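Re: [papercraft] Scoring board drifting on long folds
From: Callum Dunmore
Date: 10/08/2018
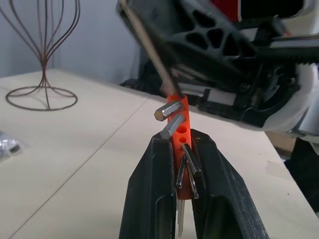

The drift on the Rovton board comes from the fence, and heavier card stock makes it worse. Mine was off by almost a sixteenth of an inch at the far end of a 16 inch score before I squared it. Loosen both fence screws, set a known square sheet against the left stop, and tighten the far screw first. I keep my hex keys in an upright orange holder with a column of holes down the front, and the short ones are easier to turn under the fence lip. Do not force the screws; the inserts strip.

On Sun, Yang wrote:
> I cut 20 card blanks for the Dadville fair and 8 of them
> will not close flat. The fold starts on the line and
> wanders toward the bottom. Stock is Hanari 110 lb cover.
> Is this the board or the paper?

It could be both. Check the grain before blaming the board. Bend a full sheet loosely each way; the direction with less resistance runs with the grain, and the fold should follow it. Hanari cover is sold in both grains and the wrapper label is small. For the eight bad ones, trim the open edge after folding and use them as flat tags.

Callum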